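6/14/25 -- Drosavard's clothing swap is staying put for another year, after town council voted to renew the free lease on the old Grasus shopfront on Igwe Street.

The vote went through late Thursday, near the end of a long meeting mostly taken up with parking. Five in favour, two against. The lease had been due to run out in November and council staff had recommended putting the building on the open market.

Good news for the regulars, who had packed the public seats.

"I've got three kids and they don't stop growing because the lease is up," said Ebere Anozie, who spoke for the swap at the meeting. "School jumpers, footy shorts, the lot. I haven't paid full price for a winter coat in years."

The swap works on a straight trade. Bring an item, take an item. Anything clean and wearable goes, and stuff with a missing button or a busted zip goes to the mending bench first. Those with nothing to bring can still take up to five pieces a visit, no questions and no forms.

Last year 1,637 items changed hands, according to the report given to council. That's the best year since the swap moved out of the church hall. Kids' clothes go fastest. Men's business shirts hardly move at all, and the report asks people to please stop dropping them off by the bagful.

Coordinator Beca Yorath said the renewal was a relief but one year was not long enough to plan anything much.

"We wanted three. We'll take one," she said. "It means I can order shelving and not lie awake over it."
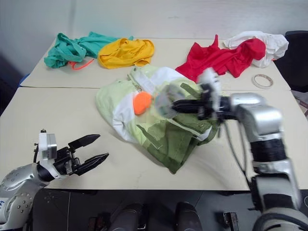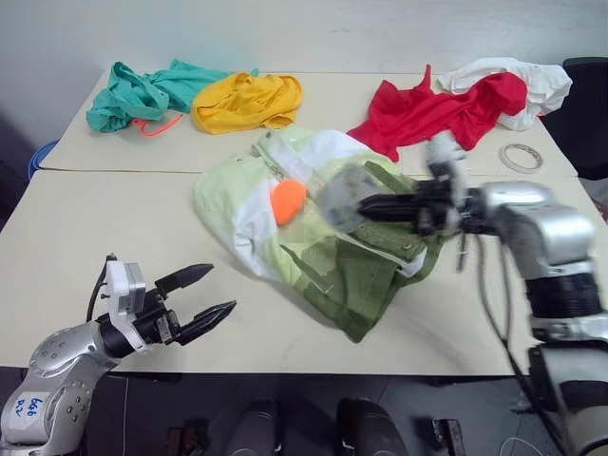 *Clothes on the tables, the red and the teal among them.*

Not everyone was happy. Two councillors argued the shopfront should be earning rent, pointing to the empty stores either side and the cost of keeping the roof sound. One asked whether the swap could share space with the library. Yorath told the meeting the library had been asked already and had no room for racks, let alone the sorting.

Council will keep covering water and rates. The swap pays its own power bill, which came to $269 last quarter, mostly heating. That money comes from a donation tin by the door and a sausage sizzle twice a year.

There are conditions this time. Donations can't be left on the footpath overnight -- a sore point with neighbouring shops, who have complained about bags split open and rained on. A drop bin is to go in at the rear laneway and the swap has to empty it every day it's open. The back door also needs a new lock, and council wants the fire exit kept clear of stock. Staff will inspect before the new lease starts.

Yorath said the bin was fair enough. "The bags out front drive me mad too. Half of it is soaked by morning and we have to chuck it."

The price of the bin is still being sorted. One quote came in at $700 installed, and the swap has asked for a community grant to cover it. A decision on that is expected at the next meeting.

Sturkarar, the neighbouring town, closed its own swap last year when the building was sold, and some of those people now make the drive over. Anozie said she'd met a couple of them in the queue. "They come early and they know what they're after. You've gotta be quick."

The mending bench could get longer hours too. It runs one afternoon a week at the moment, with two sewing machines, and Yorath wants to add an evening so people who work days can get in. She is after anyone who can do zips. "Hems we've got covered. Zips, nobody wants to touch them."

Winter clothing is needed most right now, particulary kids' coats, trackpants and anything warm in the bigger adult sizes. Shoes are fine in pairs. No underwear, no pillows, no curtains. Wash it first, please.

Hours stay the same over winter: Wednesday to Saturday, 10 to 3, with mending on the Wednesday afternoon from 1. Enter from Igwe Street, ramp on the left hand side. Parking behind the bakery is free for for two hours.

Anyone wanting to help out or donate a clothes rack can leave their name at the counter.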